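Tabletop > Blog > Solo Nights

2020-05-09

Quick one, dinner's in the oven. Finally got Larkano back on the table after giving up on it in March. Solo, two characters, the long river map. Lost again. Closer this time though!

The problem is still the event deck. 224 cards and I swear I keep drawing the same toll collector. Shuffled it forever. Still him, turn 4, wanting coins I don't have. Hywel Craddock told me to skip the Milwood road completly and go north, take the wound early, and yeah, ok, he was right. Got to the second gate with 30 supplies left. Never managed that before. 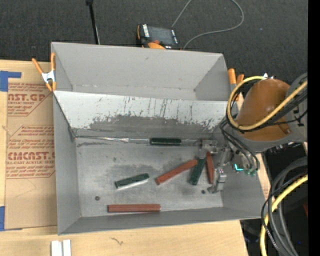
Then the night phase. Ugh. I'd forgotten you can't rest next to a ruin, so I had to back up a space and replay it. The rulebook puts that in a sidebar under trading. Why there?? I wrote it on a sticky note and stuck it inside the lid.

Still love the writing. The ferry bit got me again. Might try it with the Gwilliam deck next, supposed to be be meaner but shorter. If anyone has a spare player aid let me know.

Contact | © 2020 Solo Nights | Back to top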